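Write the grasp state down
Last updated: March 13, 2024
By the Clilley notes editor

Most of the arguments I have had about manipulation software in the past year were about perception. People want a better detector, or a bigger model, or depth that works on shiny surfaces. I want those things too. But I think the part of the stack that most needs work is duller than that. It is the bit that decides whether the robot is holding something, and tells the rest of the program.

In the stack we use at Clilley, which grew out of an older planner called Uvus, that decision was spread over two places. The gripper driver had a flag that went true when the fingers stopped short of fully closed. The planner had its own idea, set when the grasp step returned without an error. Most of the time they agreed. When they didn't, the planner won, and it would go on to plan a lift with the object attached to the arm in its model, whatever the fingers had met.

A clear water bottle is a good case for looking at this. The depth camera gets little from the plastic, and a glossy table gives back a faint second bottle underneath. The gripper also hides part of the neck at the point where you would most like to see it.
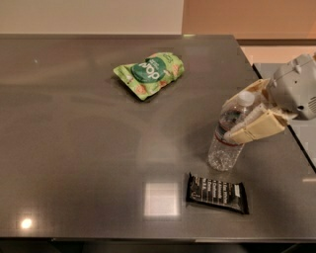
Afridi wrote back to an earlier draft that the vision side should simply be asked again once the fingers are closed, and that a separate state machine is one more thing to go wrong. If the camera says the bottle is between the fingers, then it is, and the planner can carry on.

I don't agree, though I see the appeal. Asking the camera again gives you a second opinion from the same witness. With an opaque box that may be fine. With clear plastic partly covered by the gripper, the second answer tends to fail in the same way as the first. The finger position and motor current know nothing about colour or glare, so they are worth having as a separate source.

What I would like is one record, owned by one process, with a small set of values: open, closing, contact, held, lost. That makes five. Every other part of the program reads it and none of them write to it. The planner may not attach an object to the arm until the record says held. If it says lost, the planner stops and asks for a new look at the table.

We tried this in July on the Drernholm branch. The change itself took two days. Finding all the places that had quietly kept their own copy took nearly two weeks, and I would count that as the useful part. One was in the logging code. Another was in the retry logic, which treated any closed gripper as a success.

Contact and held need to be kept apart. Fingers can be closed round the top of a bottle while it still stands on the table, and at that point the table is carrying the weight. The program has learned that there is something there. It has learned very little about whether the grip will last through a lift.

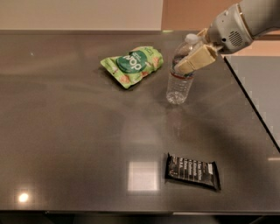 What it costs

There is a price. The record adds a short wait before each lift, and on easy objects that wait buys you nothing. Crisp packets are awkward in another way, as the fingers can close almost all the way on a thin edge and the position reading looks much like a miss. We still set the limit for those by hand, per object, and I don't like it.

It also makes the logs longer. I have come round to that. When a run fails now, I can read down the list of changes and find the step where the record and the planner's intention parted. Before, I had to replay the whole run and guess.

I would still take a better detector if someone offered me one. I would just want it to report to the same record as everything else, and the retry code on the main branch needs moving over first.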